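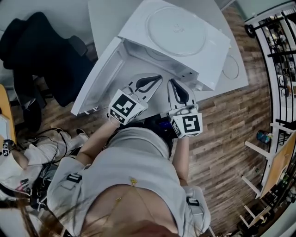 Repair Table at Mimley Opens Again With Microwave Evenings

Last updated: 17 February 2025

The repair table in Mimley is open again after the winter break, and the first two evenings are only for microwaves. Residents can bring one oven per household to the Candus building, second floor, and learn how to clean it, check the door and decide if it is worth keeping.

Microwaves were the most common item people asked for help with last year. The group received 214 requests until the end of December, and many of them were about a plate that does not turn, a door that does not close well or a smell that stays after cleaning. Most of these problems do not need any opening of the housing, and the group will not open it. The high-voltage parts inside can be dangerous even when the oven is unplugged, so ovens with an electrical fault will be sent to the Hesier repair shop on Jeon Street.

The work is done on a plain white table. It is easier to reach the cavity when the oven is laid on its back with the opening up, but the glass turntable has to come out first. Visitors are asked to pack the plate separately, in a towel or in newspaper, and to bring the roller ring too, even if it is broken. Without the ring it is difficult to find the right replacement.

Replacement plates will also be on offer. The group has collected 40 used glass turntables in different sizes, and they cost 2 dollars each. Please measure your old plate before coming - the size is often not written in the manual.

Each evening has 9 places. Registration is at the desk of the Candus building or by telephone in the mornings. The oven should be empty and unplugged for at least one day, with the cord tied together. Very large models and ovens that are built into a kitchen cabinet cannot be accepted.

After the microwaves, the table will continue with toasters and small lamps. The dates for these are not decided yet and will be posted at the entrance.

Filed under: Local News, Home and Repair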